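Kollitz Open Day: Frequently Asked Questions

When is it on?
In February. Doors open at 6 pm and the last demonstration finishes at 8.30.

What will I see?
The Jarlow two-armed robot doing a tidy-up job: picking rubbish up off the carpet and putting it in a lined bin. Sessions are run by the Evley team.

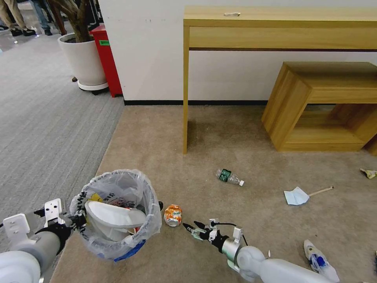 One gripper on the rim of the bin, the other open towards a crushed can.

Do I need to book?
Yes. There are 39 places per session and walk-ins can't be guaranteed a spot. Book through the Kushwaha Centre front desk or the online form.

Is there parking?
The Kushwaha Centre car park has 112 spaces and is free after 5 pm. Bike racks are at the rear entrance.

Can I bring kids?
Yes, from age 6. Each adult can bring 2 children. Prams can be left in the foyer.

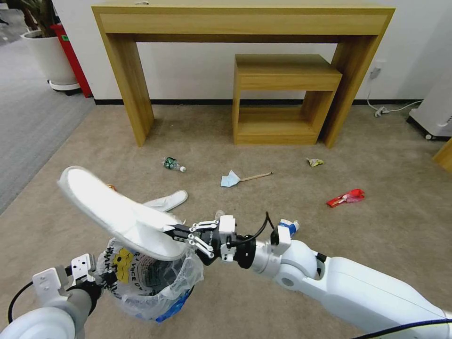
How long does each demonstration run?
Allow 39 minutes, including time for questions at the end. Please arrive early, as late entry disrupts the session.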